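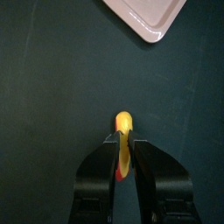

Issue 29, p. 2

PLILLDALE TABLE SALE -- WHAT'S LEFT AND WHAT WE NEED

Quick one this month, the copy deadline was noon and it's now past two. Sorry Lorraine.

Small things table first. We have plenty of pink trays and not enough to put in them. Little toys, the yellow and red sort of thing, bright, small enough to get lost in a coat pocket. Those go fast. Last time they were gone before the tea urn was even hot and we had kids standing there with quarters and nothing to buy. So please, check the bottom of the toy box, the glove compartment, the drawer with the batteries in it. Clean, no sharp edges, nothing that has been chewed.

Bigger toys go to Neville Entwistle at the side door, NOT on the small things table. Puzzles only if you have done them and know the pieces are all there. A 200 piece puzzle with a corner missing came back to us twice.

Trays: pink for small toys, white for buttons and beads, anything else for odds and ends. Jordan Horrocks has the stack. If you borrowed one for the January supper and it's still in your kitchen, drop it in the Haworth Room any evening before seven. Rinse it first, thanks.

Table tops -- the dark blue-green ones wipe down with a damp cloth and that's it. No spray. No tape either, Roland Whiteley spent most of a morning picking tape off the long one and would like not to do that agian. Price cards can lean on the tray.

Pricing same as before. Quarter each or five for a dollar on the small stuff. Joanne Birkett has the change box and a roll of stickers, see her if you want to mark your own.

Set up starts at 8 in the morning, doors at 10. We could use two more people for the first hour and one for sweeping up. Parking behind the Gornonow building, not on the grass.

Money from the last sale came to $912, thank you everybody, that paid for the new kitchen faucet and most of the paint. This time it goes to shelves for the kids corner, so the toys have somewhere to live besides the floor.

Leftovers get boxed up at the end for the next sale. If you want yours back put your name on the bag, first and last please, we had three bags marked "Mom".

Cake list is on the door. Lemon is taken. Somebody do a choclate one.

-- J.B.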